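Zwischenbericht zum Vorhaben „Raumluft und Lüftungsverhalten in Werkstatt- und Laborräumen“
Berichtsstand: 23. August 2020
Zuwendungsempfänger: Flaturmont gGmbH, Standort Gulldale

1. Stand der Arbeiten

Die Messkampagne in den Räumen des Altbaus ist abgeschlossen. Erfasst wurden CO2-Konzentration, relative Feuchte und Lufttemperatur im Takt von 30 Sekunden. Von den vorgesehenen Messreihen liegen 102 vollständig vor. Reihen mit Lücken von mehr als 60 Minuten wurden verworfen und nicht interpoliert.

Die Fühler vom Typ Ravora wurden vor dem Einbau gegen ein Referenzgerät abgeglichen. Zwei Fühler zeigten eine Drift oberhalb der zulässigen Toleranz und wurden ersetzt. Die Mehrkosten von 500 Euro sind aus der Position Verbrauchsmaterial gedeckt, eine Umwidmung ist nicht erforderlich.
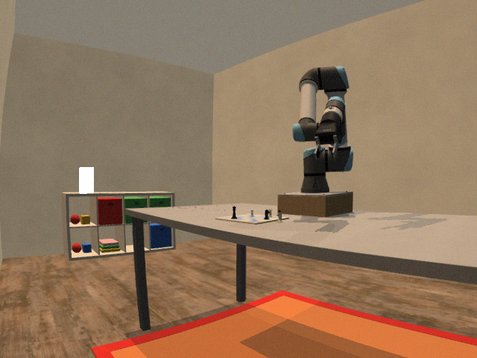 Die Auswertung erfolgt mit dem Programmpaket Mateos. Der Luftwechsel wird aus dem Abklingen der CO2-Konzentration nach Belegungsende bestimmt. Das Verfahren setzt eine gute Durchmischung voraus – in den langgestreckten Räumen an der Nordseite ist diese Annahme nur eingeschränkt haltbar. Für diese Räume werden die Ergebnisse getrennt ausgewiesen.

2. Vorläufige Ergebnisse

Bei geschlossenen Fenstern liegt der Luftwechsel in den sanierten Räumen durchweg niedriger als in den unsanierten. Stoßlüftung senkt die Konzentration rasch, wird von den Nutzern aber unregelmäßig durchgeführt. Der Einfluss der Windrichtung ist erkennbar, statistisch jedoch noch nicht abgesichert.

3. Abweichungen vom Arbeitsplan

Arbeitspaket 3 (Nutzerbefragung) hat sich verzögert. Der Fragebogen musste nach dem Vortest gekürzt werden, der Rücklauf ist bislang unzureichend. Die Befragung wird im September wiederholt. Auf Arbeitspaket 4 hat dies keine Auswirkung.

4. Weiteres Vorgehen

Als Nächstes wird das Zonenmodell an den Messdaten kalibriert. Offen ist die Behandlung der Türöffnungen – Kontaktdaten liegen nur für einen Teil der Räume vor. Der Mittelabruf für das laufende Quartal wird mit gesondertem Formblatt eingereicht.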